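A Green Light Is Not a Calibration

Opinion

In March our group at Havness threw out 62 demonstrations of a garment-handling task. The cause was a finger pad on one hand-held gripper that had crept along its mount by 5 millimeters. The tracking was good, the files opened, and every automatic check passed. The policy trained on them closed its jaw beside the cloth and lifted nothing.

I think the fault was ours, and I think most groups collecting data this way would have missed it too. 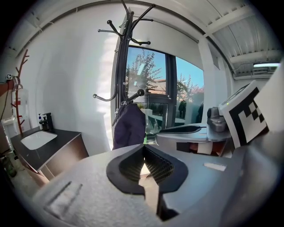
Our acceptance test came from the Skositz project, and it asks whether the recording is complete. It compares time stamps, looks for lost frames and confirms that the marker was found. None of that touches the contact surface. A gripper can stand beside a coat rack with its marker in plain view and its small green light glowing, and neither tells the operator whether the pad is seated in the jaw mount. The light reports on electronics. The pad is a mechanical part, and it needs a mechanical check.

The usual answer is that a large enough set will absorb a few bad tools. Ours held 2934 demonstrations, so the discarded ones were a small share. But they were nearly all of the examples in which a garment came off a low hook. An error that is constant within one subtask does not average out. The model learns it as faithfully as anything else.

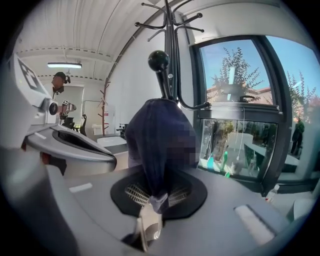
The second answer is that operators should notice. I don't find this fair. A person closing a gripper by hand corrects for a shifted pad within a few tries and stops being aware of it. The wrist moves over, the cloth is caught, and the take looks clean. Skilled operators hide this fault better than new ones do.

What I would ask for is modest. Put a gauge block in the jaw before each session, close on it, and record the reading with the data. Repeat at the end. If the two readings differ, hold the whole session until someone has looked at the tool. At our Nikville site this takes some 69 seconds per gripper, and the software to log it was written in an afternoon.

The Athumani release notes list firmware versions for every device used and say nothing about pad wear or seating. Ours were no better until this spring. A data set that can't say what shape its fingers were in should not be used to set grip positions on a machine that works near people.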